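Spent the afternoon at the Clemwood open day, the one in the old furniture showroom. Posting notes as I go through them. 1/8

Stosero runs the site and Barros makes most of the arms. You sign in, get a sticker and walk through in groups. Ours was led by Laurinda Frade, who has been there since March of last year. 2/8

First stop was a fixed arm sorting bolts into trays. Fast, loud, behind glass. Most of the kids liked this one best. I have seen plenty of them at trade shows, so I moved on.

Second stop was the home tasks area. People do chores by hand with the grippers and the recordings go into training. 3/8 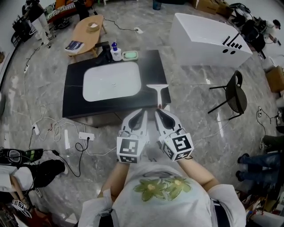
I went mainly to find out how much of this is people work, and the answer is a lot. Frade said they have 2,548 recordings of bathroom chores so far and want more before they train again. The person doing the demo works with a gripper in each hand, and each gripper has a white cube with printed markers on the back. For the sink area there is a white squeegee on the vanity top, plus a pump bottle and a soap dish by the faucet. I asked which objects give them trouble. She said soap, every time. 4/8

Kitchen chores are at 1,207. She said those take longer to set up and people get tired sooner. A shift there is 80 minutes and then you swap. 5/8

Last stop was Zimik, their mobile robot. It drove down a hallway, opened a door and came back. On the second run it stopped at the door and a tech restarted it. They told us that up front, which I liked. 6/8

Questions at the end were mostly about price and jobs. No price yet. On jobs, they are hiring people for the demo work and you don't need a degree. 7/8

Parking is behind the building, entrance on the side street. The coffee was free. They plan another open day but had no date to give us. I'd go again to see the kitchen part, as our group only got a few minutes there. 8/8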